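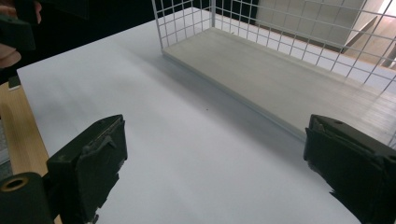 Week 4: Gripper Width and Contact Timing

Notes by Abdelghani El Idrissi

Last week we replayed arm paths and ignored the fingers. Now we add the width channel. Each Kelard log stores one width value per sample, and the controller has to follow it closely enough that contact happens when the demonstration says it does.

Three terms you will need:

Commanded width: what the policy asks for.
Measured width: what the encoder reports.
Contact index: the first sample where the measured width stops following the command.

With two grippers, each has its own contact index. If one side closes early, it pushes the object before the other side arrives. Thin-walled objects make this worse, as the wall bends and the width keeps changing after contact.
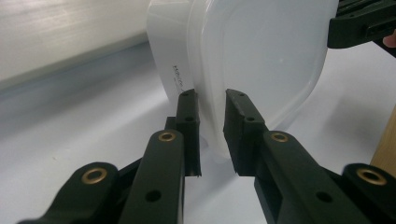

Figure 1. Fingertip pad against the rim of a plastic container, second gripper at top right.

Finding the contact index

Take the difference between commanded and measured width. Smooth it over 8 samples, then look for the first value above the threshold. Do not smooth the command by itself — that shifts the index and the two sides no longer line up.

The Prultley script does this for one gripper. Your job is to extend it to two and report the lag between them in samples.

Exercise

Use the Rathjen set, 36 episodes. Skip any episode with fewer than 800 samples. Plot the lag per episode and mark the ones where the sides disagree on order. Bring the plot on paper. Code goes in the Sturholm folder under your own name.

Reading: section 4 of the course text, up to the part on force limits.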